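Learning to cook for one person

In August I moved from a shared house to a small flat in Kurtuluş, and for the first time I cook only for me. Before, we were 4 at the table and I made one big pot of soup. Now the same pot feeds me until I hate it.

So I started to write down what I buy. In the first month I spent 932 lira on vegetables, and too many of them went soft before I used them.
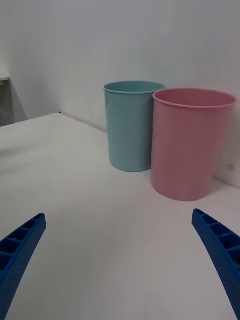 Blue cup, pink cup, white table.

My first rule is to buy onions one by one. The man at the market laughed, but he sold me one. The second rule is to freeze bread in slices. 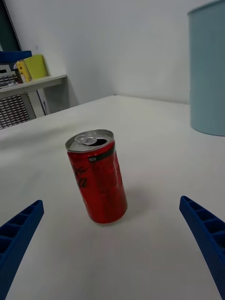
A red can with some dents in it.

Lentils are the best friend of a person who lives alone. I cook 152 grams, because this is what my old jar holds, and it gives me dinner and the next lunch.

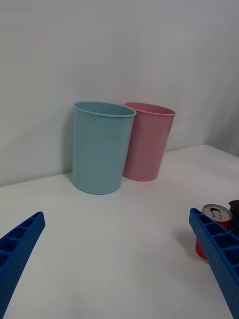 Rice is more difficult. I still make too much, and I fry the rest with an egg in the morning. If you have a good way to cook a very small amount of rice, please write to me.

Filed under: Home cooking, Small kitchens

3 comments

Matvii Pylypenko
Use a milk pan with a heavy lid, and do not open it for twelve minutes.

leyla_k
I also buy one onion!

Stoltance
Freeze the rice too, it works well.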